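Looking after the Jarkon cell

Sineck sold us this pouring cell as maintenance-free. Léonie Courtois keeps a screwdriver beside it all the same, and the notes on this page are mostly hers. The manual allows 3,000 cycles between gripper checks. We don't believe it.
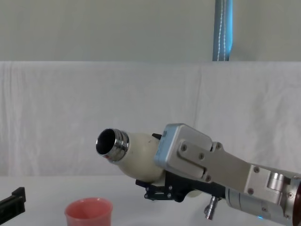 How often should the gripper screws be checked?
Every morning before the first run, and again after any change of bottle.

Cream bottle in the gripper, pink-red cup on the table. Four screws show on the silver plate, and those are the ones Léonie goes over first. Gordon Simard thinks thread lock would settle it. We'll see in December.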